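3.2 Die eigene Tasse: persönliches Geschirr in gemeinschaftlich genutzten Teeküchen

Während sich die Befunde des vorangegangenen Abschnitts auf Möbel und Arbeitsplätze bezogen, geht es im Folgenden um Gegenstände, die in der Literatur zur Büroorganisation meist nur am Rande vorkommen. Trinkgefäße gehören zu den wenigen Dingen, die Beschäftigte auch nach der Einführung wechselnder Arbeitsplätze regelmäßig von zu Hause mitbringen. In den Interviews wurden sie häufig erwähnt, obwohl der Leitfaden keine Frage dazu enthielt.

Die Erhebung fand an vier Standorten statt, die hier unter den Decknamen Astodstead, Bullell, Horrocks und Dorbridge geführt werden. Befragt wurden 36 Beschäftigte aus Verwaltung, Kundenbetreuung und Buchhaltung. Hinzu kommen 261 Einträge aus Beobachtungsprotokollen, die in den Teeküchen zwischen dem frühen Vormittag und der Mittagspause angefertigt wurden. Interviews und Protokolle wurden getrennt kodiert und erst im zweiten Auswertungsschritt zusammengeführt. Zum Kodierschema siehe Abschnitt 2.4.

In Astodstead und Bullell stellt der Arbeitgeber einheitliches weißes Geschirr zur Verfügung. Private Tassen sind geduldet, haben aber keinen festgelegten Platz. In Horrocks gibt es ein offenes Regal mit Fächern je Abteilung. In Dorbridge wurde das Firmengeschirr im September abgeschafft, seither bringen alle ihre Gefäße selbst mit. Die Unterschiede zwischen den Standorten gehen auf Entscheidungen der jeweiligen Hausleitung zurück und waren nicht Teil des Untersuchungsdesigns.

Für die Auswertung wurde zwischen geschlossener Aufbewahrung (Schrank, Schublade, Rollcontainer) und offener Aufbewahrung (Regal, Hakenleiste, Tassenbaum) unterschieden. Bei offener Aufbewahrung sind Farbe, Form und gegebenenfalls Aufdruck für alle sichtbar, sodass ein Gefäß auch ohne Namensschild einer Person zugeordnet werden kann. Abbildung 4 zeigt diese Form der Aufbewahrung an einem Tassenbaum. 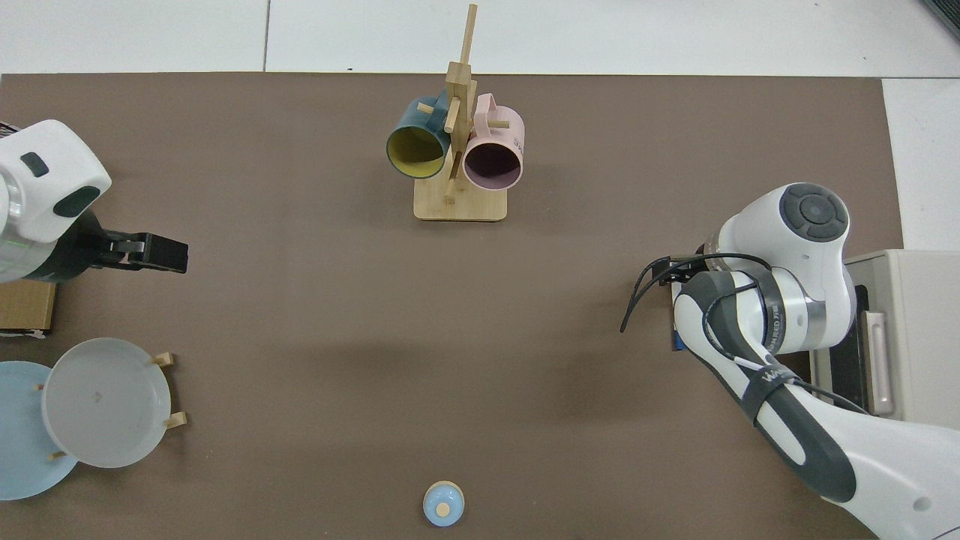
Abb. 4: Tassenbaum aus hellem Holz mit zwei verschiedenfarbigen Tassen; die rechte trägt einen kleinen Aufdruck.

Die Befragten beschrieben die Zuordnung überwiegend als Wissen, das sich im Alltag einstellt. Eine Sachbearbeiterin aus Horrocks gab an, sie kenne die Tassen ihrer Abteilung besser als die Durchwahlen. Neue Beschäftigte greifen nach eigener Auskunft in den ersten Wochen zu Gästetassen oder trinken aus Pappbechern, bis sie wissen, welche Gefäße frei verfügbar sind. Explizite Regeln waren selten. Nur in Bullell hing ein Aushang, der das Benutzen fremder Tassen untersagte.

Konflikte entstanden vor allem dort, wo privates und firmeneigenes Geschirr gemeinsam in geschlossenen Schränken stand. In diesen Fällen wurde die Benutzung einer fremden Tasse teils als Versehen, teils als Übergriff gedeutet. Ausschlaggebend war weniger der materielle Wert als die Frage, ob die Tasse erkennbar jemandem gehörte. Mehrere Befragte nannten den Freitag als Tag, an dem die Spülmaschine nicht mehr ausgeräumt werde und der Vorrat an sauberem Firmengeschirr erschöpft sei. Die Protokolle stützen diese Angabe für Astodstead, für die übrigen Standorte liegen zu wenige Einträge vor.

Villalba hat für derartige Routinen den Begriff der stillen Reservierung vorgeschlagen: Ein Gegenstand wird durch wiederholten Gebrauch beansprucht, ohne dass der Anspruch ausgesprochen wird. Der Begriff trifft auf die hier untersuchten Fälle weitgehend zu, erklärt jedoch nicht, warum der Anspruch bei längerer Abwesenheit bestehen bleibt. In Dorbridge blieb die Tasse eines Kollegen während seiner Elternzeit mehr als vier Monate unberührt an ihrem Platz. Nygård führt ähnliche Beobachtungen darauf zurück, dass persönliche Dinge im Büro auch stellvertretend für die abwesende Person behandelt werden. Ob dies auch für Teams gilt, die sich nur selten vor Ort begegnen, lässt sich anhand des vorliegenden Materials nicht beantworten. Abschnitt 3.3 wendet sich der Nutzung der Kühlschränke zu, für die an allen Standorten schriftliche Regeln vorlagen.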